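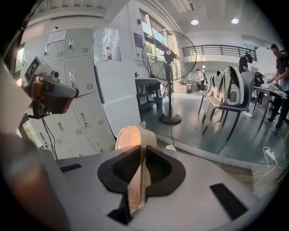

Foulkes Film Society — programme meeting, Thursday, May 20, 2021

1. Minutes of the last meeting
Agreed without changes.

2. Autumn season
The distributor, Skonel, has confirmed Ulla and its sequel. The hire fee is £200 per title and covers 3 screenings. Andunix can be supplied only as a subtitled print — the dubbed version has been withdrawn.

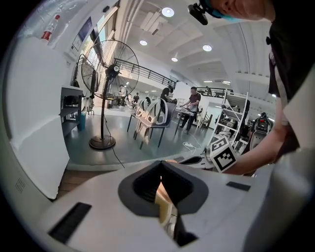
The sequel will be shown a week after the first film, at the same start time. Booking forms to go back to Skonel by 31 May.

3. Publicity
Print run of 1,000 leaflets approved. Running times to be checked against the distributor's sheet before printing.

4. Any other business
Request for a late showing of Andunix deferred to the next meeting.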